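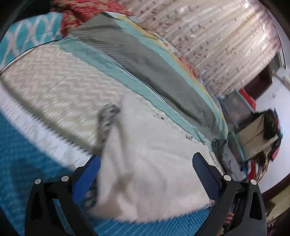
Polcombe Home Forum > Bedding and Linens > Layering, washing, storing

Thread: How many layers do you leave on the bed in between seasons?

19 replies, 2407 views (first page shown)

quiltrack_mo
Posts: 329

Every September I have the same problem. The nights drop off and the days are still warm, so everything comes out of the closet and goes on the bed at once. Right now I have a sheet, a bright blue quilt, a second quilt with a teal edge, and a blanket on top of that. Making the bed takes forever and by morning half of it is on the floor.

What do you all keep on the bed at this time of year, and in what order? Mine are all cotton except the blanket, which is a blend. It's a queen bed and the room faces north.

Second question. I also have a white fluffy throw that has been through the wash a few dozen times. It has a faint brown spot in the middle and I don't know what it is. Tea, maybe. Is there any point in treating an old mark like that?

pinegrove44
Posts: 2791

Sheet, one quilt, blanket folded across the foot. If I get cold at 3 a.m. I pull the blanket up. Two quilts is too heavy for me until there is frost.

On the spot, soak it in cool water with an oxygen cleaner overnight. Don't use hot water until you know what it is.

Azra Hoxha
Posts: 61

I do it the other way around. Blanket directly over the sheet, quilt on top. The quilt holds the blanket in place and the blanket doesn't get dragged around. A blanket on top of a quilt slides, especially if the quilt is washed soft.

pinegrove44

Mine doesn't slide. It's tucked in at the foot.

Azra Hoxha

If you tuck it you can't fold it back quickly. I thought that was the reason for having it at the foot.

pinegrove44

I tuck it on one side only. My side is loose.

dellwood_kay
Posts: 112

Azra's way is what my mother did and it does stay put. The drawback is that the blanket is against the sheet all night and picks up more skin oil, so you wash it more. Wool blankets don't like that. With a blend it probably doesn't matter.

My order in fall:
Fitted sheet
Flat sheet
Thin cotton blanket
One quilt
Throw on the chair, not on the bed

The throw on the chair was a big improvement. A fluffy throw on a bed gets kicked into a ball and then you lose socks in it. I shake ours out on laundry day and there is always one.

quiltrack_mo

I lose socks in mine too. I take them off in bed after I warm up and don't find them until I strip the bed.

Trying Azra's order tonight. I'll leave one quilt off and see.

Costel Nikolovski
Posts: 840

I'd leave both quilts on and take the blanket off. Two thin quilts trap more air than a quilt and a blanket, and they drape better. It depends on the batting. If one of them is a thick poly batting then I agree, one is enough.

What is inside the blue one? You can usually tell by how close the stitching is. A close diamond pattern all over is normally a thin fill. Wide open stitching is usually something loftier.

quiltrack_mo

Blue one has white diamond stitching, pretty close together, and it's thin. The teal-edged one is heavier. I don't know what is in it. It came from my aunt's house in Pruvness and the tag was cut out a long time ago.

Costel Nikolovski

Then keep the blue one on until it gets properly cold and put your aunt's quilt away. Or the other way around if you run cold. I wouldn't use both plus a blanket in September.

If it's an older quilt I would also keep it off the bottom of the pile. Whatever is at the bottom takes the wear when people sit on the edge of the bed to put their shoes on.

rhubarb_st
Posts: 27

I disagree with most of this. A bed can have as many layers as you want if you make it properly. I have four on mine all year. The trick is that each layer is pulled up a little less than the one under it, so you can grab the edge you want in the dark. If they all end in the same place you just grab the whole stack.

I turn a different color to the top for each one so I can see which is which.

dellwood_kay

Four all year? In July?

rhubarb_st

They're folded down in July. They're still on the bed.

dellwood_kay

I would count that as one layer and a pile.

rhubarb_st

It works for me. I don't have a linen closet, so they have to live somewhere.

pinegrove44

That's fair. Storage decides a lot of this. When we were in the apartment in Cordeiro the spare quilts lived on the bed too, under the mattress cover. It made the bed softer and they stayed clean. I wouldn't do it with anything you care about though. They came out with creases that took two washes to get rid of.

quiltrack_mo

Update after two nights. Blanket under the quilt, one quilt, throw on the chair. It stayed on the bed both nights. I was a little cold around 5 the second night but I had the window open.

The throw is soaking. I used cool water and a scoop of oxygen cleaner in the bathtub.

Azra Hoxha

Glad it stayed put. If you get cold at 5, try pulling the quilt a hand's width higher on your side before you go to sleep. People tend to lose an inch or two every time they turn over.

Don't leave a fluffy throw soaking for more than eight hours or so. The pile mats down and you have to brush it back up.

marlow_b
Posts: 203

Brushing works but use a soft pet brush and do it when the throw is almost dry. If you do it wet it pulls the fibers out. Dry it on low with a couple of tennis balls, or on a line and shake it hard every half hour. I ruined one on high heat. The tips melted together and it felt like a doormat.

Check the edge as well. Those throws start to go ragged along the hem before anything else. If it's only the hem you can turn it under and zigzag over it.

quiltrack_mo

The bottom edge is ragged already. It has been for a while. I don't have a machine – would a blanket stitch by hand hold?

marlow_b

Yes, use a thick thread and go in deep, at least half an inch. The backing on those is a knit and it ladders if you stitch too close to the edge.

Costel Nikolovski

I'd just trim it and leave it. It's a throw. Knit backing doesn't unravel much.

marlow_b

It sheds though. You'll find white fluff on everything in the load. Wash it by itself for the first time after trimming if you do that.

hanley_road
Posts: 8

New here. Can I ask how you store the quilts you take off? I have a cedar chest and I've read that you shouldn't put cotton quilts straight against the wood.

pinegrove44

Right. Bare wood can stain cotton over time. Line the chest with an old clean sheet, or wrap each quilt in one. Refold them every few months along different lines so the creases don't set.

rhubarb_st

Or leave them on the bed.

dellwood_kay

A pillowcase works for a single quilt. King size pillowcase, quilt rolled instead of folded. I have three on a closet shelf like that and I write what it is on a piece of masking tape. Plastic bags are no good, they trap damp. The zip bags that new quilts come in are fine for a few weeks and that's all I would use them for.

hanley_road

Thank you. Does it need to be washed first? It was only on the bed for a month.

dellwood_kay

Yes. It may look clean but any sweat or body lotion will yellow by spring.

Costel Nikolovski

I don't wash after a month if there was a flat sheet under it. I hang it outside for an afternoon and turn it once. Older quilts only have so many washes in them. I've had one in rotation for a very long time doing it that way and no yellowing.

dellwood_kay

We do it differently then. I wouldn't put one away unwashed in a house with moths in it, and ours has them.

Costel Nikolovski

Moths are after wool. If yours are all cotton I wouldn't worry as much. Wool blankets, yes, wash or air them and put them somewhere sealed.

Azra Hoxha

They'll still go for a cotton one if there is food on it. Someone in this house eats toast in bed.

quiltrack_mo

Last update from me for now. Throw is dry. The mark is lighter but I can still find it if I look, so I'm going to do one more soak next weekend and then leave it alone. It's fluffy again after the brush. I did it at the almost dry stage like marlow_b said.

My aunt's quilt is washed, rolled, and in a pillowcase on the shelf. There's a small place on the teal binding where the stitching has come loose, maybe four inches. I'll sew that before it goes back on the bed. The blue one stays on until the heat comes on.

Making the bed takes a couple of minutes now. I did find two socks.

marlow_b

For the binding, pin it first and use a ladder stitch. Match the thread to the binding and not to the quilt top.

pinegrove44

Put the date on the masking tape when you label it. I never remember which year I last washed what.

Page 1 of 2. Next page
Related threads: Flat sheet or no flat sheet – Kodton washable blankets, do they shrink – Getting musty smell out of a cedar chest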